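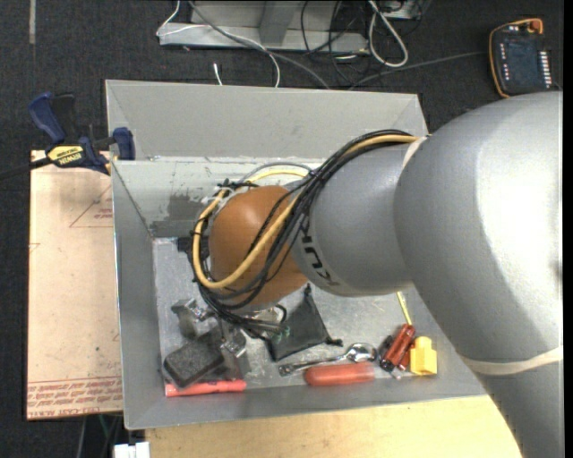 # Wodstead Dubbed Film List

Print this page | E-mail this page

A catalogue of foreign-language films that have had an English or Thai dub, with the dub credits kept beside the original credits. I started it after a long argument over who voiced the ferry captain in Jendska, and it has grown into something I'm really proud of!

Last updated: 27 September 2022
Maintained by: Kanokwan Wiriya

## What's in it

There are 2,000 rows, one for each dub. A film dubbed twice gets two rows, so the list covers 1,590 separate films. Arango has the lot - the cinema dub, the television dub and the strange shortened one that went out on tape with half the songs missing.

## Columns

- `title_orig` - title in the original language, in its own script
- `title_dub` - title the dub was released under
- `year_orig` and `year_dub`
- `lang_orig` and `lang_dub`
- `lead_voice` - voice of the top-billed role, blank if uncredited
- `songs` - `kept`, `redone`, `cut` or `none`
- `runtime_dub` - in minutes, from the release I watched
- `source` - end credits, poster, sleeve or press sheet

The file is UTF-8 and comma separated. Please don't open it in a spreadsheet and save over it, you'll lose the Thai titles (ask me how I know).

## Known gaps

Voice credits before the eighties are thin. In 12 rows the colour and black-and-white prints have different dub casts and I've only listed the colour one. Codero is down as `redone`, but the second song might be the original singer, and I'd love to hear from anyone who recognises her!

## Changes

April: split `songs` out of the notes column, fixed the favourite misspelling of Jendska, added serials.

## Using it

Free for any non-commercial use. Credit the Wodstead list and send corrections with a source.

Print this page | E-mail this page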